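How a Clinic Bill Dies in Committee: My Semester Following the Witodville Health Access Measure
Final report, State and Local Politics
Marisol Quezada

I picked this topic because I thought it would be quick. My plan was to follow one bill, the one that would let nurse practitioners run the county's rural health clinics without a doctor signing off, and write down who said what. I started in September and I was still making phone calls in December, so that tells you how the plan went.

Most of my notes got written up at the table at Anayeli's place, usually late.
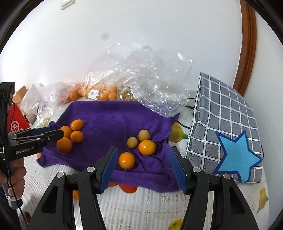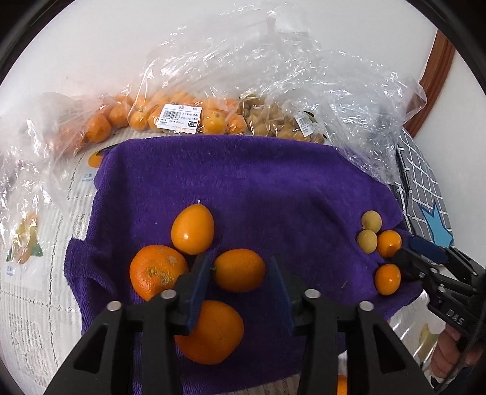
What the bill said

The text was short, only nine pages, and I read it four times before the first hearing. The main part let a nurse practitioner with enough clinic hours open or manage a site alone. The second part moved some grant money toward birth control and cancer screening at those sites, and that's the part everybody ended up fighting over (I had it marked in my notes as "minor stuff," oops).

The sponsor was Natalia Orozco, who represents Witodville and the farm towns west of it. Her office was really nice to me. Her aide, Vangelis Tsolakis, sent me every amended version, sometimes before it was posted, and explained what a substitute amendment is twice without getting annoyed.

The hearings

I went to both. The first one ran until after 10 at night and 40 people signed up to speak. I only had a laptop and one battery, so the last part of my notes is on the back of the agenda. The speakers who stuck with me were two women from Dralla who drive over an hour for a checkup. The people against it split into two groups that barely talked to each other – doctors who worried about supervision, and church members who objected to the grant section.

At the second hearing the grant section was gone. I figured that would save the bill. It lost a couple of its old supporters instead, and the committee tabled it by one vote.

My survey

I also wanted to know what regular people thought, so I mailed a questionnaire to around 800 households in Stirenach and Valdovinos. Only 11 came back. My advisor, Mr. Wallner (Valentin Wallner, he teaches the methods class too), told me to report it anyway and not to draw percentages from it, so I won't. Most of the answers were about road repair.

What I'd do differently

I'd call people instead of mailing them, and I'd talk to the committee members who voted no a lot sooner. I got one of them on the phone for six minutes and it was the most useful interview I had! She said she liked the supervision part fine but wanted a cost estimate, and there never was one. I can't say if that was her whole reason.

Orozco's office says the bill will be filed again next session with the estimate attached. My hearing notes and the blank survey form are in the appendix, and Anayeli Becerra proofread all of this, so thank you to her.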